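The Gripper Needs a Babysitter

Benjie Macapagal starts his mornings at Ferkby with a hex key. The gripper he looks after is sold as a tool that anyone can pick up and use. He checks the screws anyway.
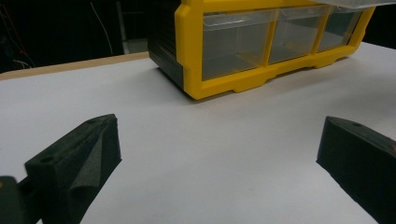
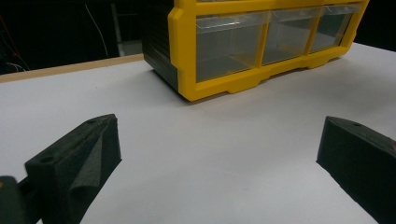 Black fingers, yellow organizer.

The company says a set of pads is good for up to 2,879 grasps. Macapagal swaps his at 1,000, when the foam starts to creep and small parts slip. Each swap means new glue, a night's wait and a fresh calibration. I asked Szu-yu Ho, who runs the program, whether those hours show up in the cost figures. They don't.

Ho says the next version, called Winer, will hold its settings for a full season. I heard much the same in August about the last one. By Macapagal's log, that one drifted at 1,689 cycles and spent nine days on a bench in Plerkerthorpe.

He has ordered more foam. The new fingers are due in spring, and he'd like to see them run for a month before he throws out the glue.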